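Home | Products | Site Guides | Support | Contact

Cineo Station Guide, Section 4: Shared Work at the Seasoning Rack
Published 14 Apr 2025 by Brernik Documentation Office

4.1 Purpose

This section applies to test kitchens in which the Cineo system has taken over the returning of spice jars to the rack. Kitchen staff remain responsible for seasoning, refilling and cleaning. Supervisors should review the section with each employee before the first shared shift.

4.2 Changes to Staff Duties

Employees who formerly reset the rack between recipes are assigned to tasting records and stock checks. The Slanina site allows 12 shifts for this change - other sites may set a longer period. No employee should be asked to match the pace of the system.

4.3 Preparing the Station

1. Clear the table of utensils, cloths and paper.

2. Place the rack so that its tray rests flat on the table.

3. Check that each jar is capped and that any flip tab is closed.

CAUTION: Do not reach between the gripper fingers while the system is powered. Press the stop control and wait for the status light to turn amber.

4. Set jars to be returned directly on the table, with open space on all sides. Jars already on the rack may stay there.

5. Confirm that the gripper has a clear path to the jar and to the tray.

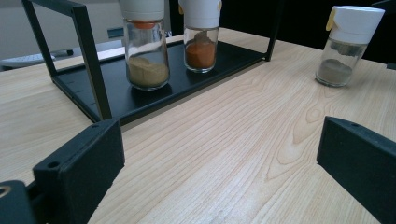
6. Start the return cycle from the Stastier panel and step back to the floor line.

7. Record any dropped or misplaced jar in the shift log. Faults are entered against the station and do not form part of an employee's review.

NOTE: Staff may stop a cycle at any time and finish the task by hand. Supervisor approval is not required.

Share | Print | 12 comments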